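Boards > Sorting and Storage > Bins, Tubs and Crates

Big grey bin for odds and ends: scrub it, line it or leave it?

fernhopper
Finally got a proper deep bin for all the odd stuff that never has a home, and I love it! Tall sloping sides, so everything slides down to the middle and you can see the lot from above. It's 95 cm long and swallowed six shopping bags' worth without a grumble. Only thing is the inside, which is scuffed to bits. Would you line it?
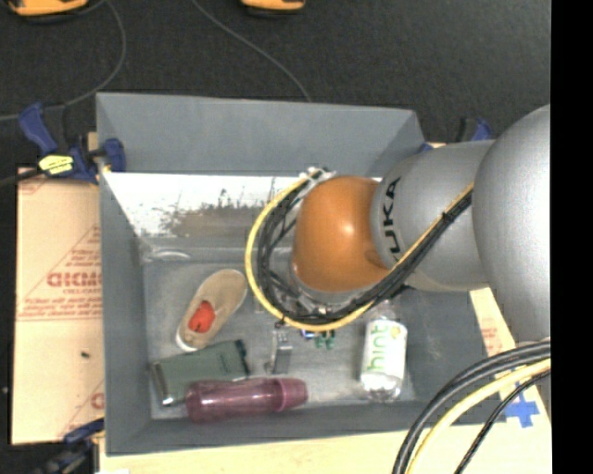 Shoe, case and purple bottle at the bottom of the bin, 20/05/2025

fernhopper
Tan slip-on on the left, dark case just under it. I'm so pleased with how easy it is to spot things now.

Knut Rothe
Lovely bin. Leave the scratches alone, I say. I've had a Varbridge tub for 22 years and the floor looks like an ice rink. Still going strong!

mossy_pete
Disagree with Knut, sorry. Pale smears like those would drive me mad, and grit gets into scratches. Cut a bit of felt to fit, five minutes with the scissors and you're done.

Knut Rothe
Felt holds every crumb going. You'll be washing the felt instead of the bin.

Ha-neul Sung
Rubber matting! Rinses off under the tap and bottles don't roll about on it. I'd keep shoes out of there altogether though, soles are filthy things.

fernhopper
Ooh, matting, yes. The shoes are staying, Ha-neul, half the point was getting them off the stairs :)

Ha-neul Sung
Then at least give them their own end. A Stanemov divider wedges in nicely, even with sloping sides.

mossy_pete
Still team felt. But that white strip on the far side might come up well with bicarb and an old toothbrush, worth a go before you cover anything.

fernhopper
Trying the bicarb tonight. Will measure up for matting after that and report back in June!

Recent threads
- Suvarna crates: do the lids fit the old ones?
- Shoes by the door, rack or basket?
- Getting sticky labels off a Sidik tub

Contact the moderators | © Sorting and Storage Boards | Back to top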